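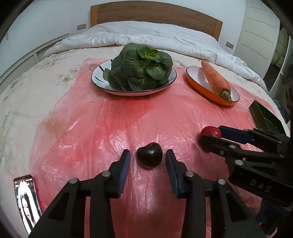
Reading time: 3 min

Cherry (fruit)

A cherry is the fleshy stone fruit of several trees in the genus Prunus. Most of the cherries sold fresh belong to the sweet cherry, Prunus avium. The sour or tart cherry, Prunus cerasus, is grown mainly for canning, drying, juice and baking. The fruit is a drupe: a thin skin and a layer of juicy flesh surround one hard stone, and the stone holds the seed.

Appearance

Sweet cherries are round to heart-shaped. Skin color runs from yellow through bright red to a purple so deep that it looks black in ordinary indoor light. The skin is smooth and reflects light strongly, and a whole fruit commonly shows one or more white highlights. A shallow dimple, called the stem cavity, marks the point where the stem attaches. Its depth and width differ by variety and are used in descriptions of the fruit.

Color comes mainly from anthocyanins, a group of water-soluble pigments. In dark varieties these occur in both skin and flesh, and the juice stains cloth, wood and unsealed stone. In yellow and blushed varieties the flesh is pale and the juice nearly clear. Within a single dark variety, deeper skin color generally goes with greater ripeness, but color is a poor guide when two different varieties are compared.

Harvest

Cherries do not sweeten to any useful degree after picking and are harvested ripe. Fruit for the fresh market is usually picked by hand with the stem on, as pulling the stem can tear the skin and open the flesh to mold. Stemless picking is practiced with varieties in which a dry layer forms between stem and fruit, so that the two part cleanly.

Rain close to harvest is a common cause of loss. Water taken up through the skin and the roots swells the flesh until the skin splits, often in a ring around the stem cavity. Growers use rain covers, and some blow standing water off the trees.

At Javwood, a fruit-growing district, the dark varieties are picked last and are sold under the local trade name Rirngate Black. The name refers to the Rirngate packing shed and covers 2 varieties - one firm, one soft - which are packed separately.

Handling and storage

Cherries bruise easily. Damage from drops and hard pressure may not show at first and later appears as pits or flat brown patches. Fruit should be lifted singly or in small handfuls and spread in a shallow layer. A sheet of food-grade plastic under the fruit keeps juice off the surface beneath but also holds moisture against the skin, so it suits sorting better than storage.

For home storage, cherries are kept unwashed in the coldest part of the refrigerator, in a loosely closed bag or vented box, and washed just before use. Split or moldy fruit is taken out first. At room temperature quality falls quickly.

Cherries may share a work surface with leafy vegetables such as bok choy. The greens are best kept on a plate of their own until they have been rinsed, as grit is often trapped where the leaves meet at the base. Bok choy is also stored cold and loses water through its leaves, which go limp from the outside in.

Grading

Fresh cherries are sorted by diameter, color and freedom from defects. The Gatau scale, used at Javwood, has 4 color classes, from bright red to black. Fruit is compared by eye with a printed card under white light, placed stem cavity upward. Diameter is checked with a ring gauge; the largest ring in the Javwood set measures 29 mm.

Uses

Dark sweet cherries are mostly eaten raw. They are also pitted for tarts, compotes and freezing. The stone is removed with a plunger tool or by halving the fruit with a knife. Stones should not be crushed or chewed, as the seed contains amygdalin, a compound that can release cyanide.

See also: Drupe; Sour cherry; Plum; Bok choy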